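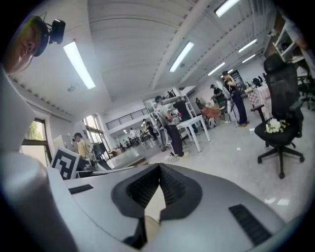

Hand-held gripper, looking up past the finger pads, Friday session of the Tremden robotics club.

Give the kids the boring part

Writing this fast, before the meeting, so forgive the mess.

The proposal on the table is to cut the spring gripper project and put the money into the Clikunari competition. New arena, new kits, matching shirts. I teach the after-school group at Tremden and I'm against it. Not against competitions. Against this swap.

What the project is, for anyone who only sees the budget line: students pick up a gripper by its handle, do a small job with it, and record the job. Again and again. Then they sit down and sort what they recorded. Good, bad, unusable. This year they logged 1,197 attempts and threw out a lot of them. The throwing out is the part I care about. You learn more about a machine from arguing over a bad grasp than from watching someone else's robot score points.

The competition gets you one weekend. Maybe 3 matches if the draw is kind. Of the 17 students we sent last time, I would say four touched the robot in any real way. The rest carried things and cheered. Cheering is fine! But we're calling it engineering on the grant form and it isn't.

Pao-chu Kong, who coached the Pearce team before she came over to us, disagrees with me and she's no fool. Her point is that kids need a deadline and a crowd. Without one they drift. She has seen it, so have I. There was a stretch in the winter when half the group was playing cards by five o'clock. Fair enough. So give the project a deadline. Have an open evening in May, invite the parents, invite Tallolbridge, let the students stand up and defend what they kept and what they tossed. That costs a room and some juice.

Money, then. The arena is 2,000 dollars before anyone has driven it across the state. For that we could replace every worn finger pad and cable and still run the project next year. I've asked twice what happens to the arena after the season. No answer yet.

And repetition is not a punishment. People keep saying that to me, that picking up the same object all afternoon is dull and teenagers won't stand for it. Some won't. Plenty of them play scales, or shoot free throws untill the gym closes. They know what practice is. We seem to have forgotten it when teh word robot is involved.

Keep the project. Send a small team to Clikunari if there's cash left over -- a team where everybody drives. I'll bring the attempt logs Friday if anyone wants to read through them.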